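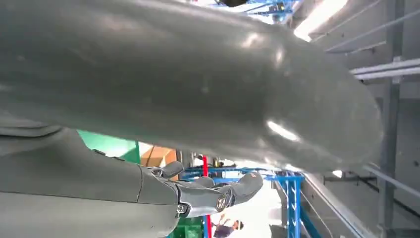

Squeaky hinges were my grandmother's great enemy, and I have to say I've inherited the feud! Most folks reach for cooking oil, which works for a week and then goes gummy (ask me about my pantry door). What you want is a dab of plain petroleum jelly or a little white grease. Tap the pin up with a nail and a small hammer, wipe off all the old black gunk, coat it thinly and drop it back in. If the pin feels rough, a few strokes with 600 grit paper will smooth it nicely. Anything that bends wants the same kindness, whether it's a cupboard door, a folding chair or a gray hand with jointed fingers, and a thin coat always beats a thick one, which only collects dust and cat hair.

**Scuffs on smooth gray surfaces.** Try a damp cloth and a pinch of baking soda first, rubbing very lightly, and test a hidden spot before you go at the whole thing. Dry it with an old T-shirt.

**Sticky drawers.** Rub a candle stub along the runners. I did every drawer in our kitchen at Brendlow in one evening, with the radio on, and they still glide beautifully.

**Rusty screws.** Soak them overnight in white vinegar in a jam jar, then rinse, scrub with an old toothbrush and dry them right away, or they'll rust all over again by lunchtime.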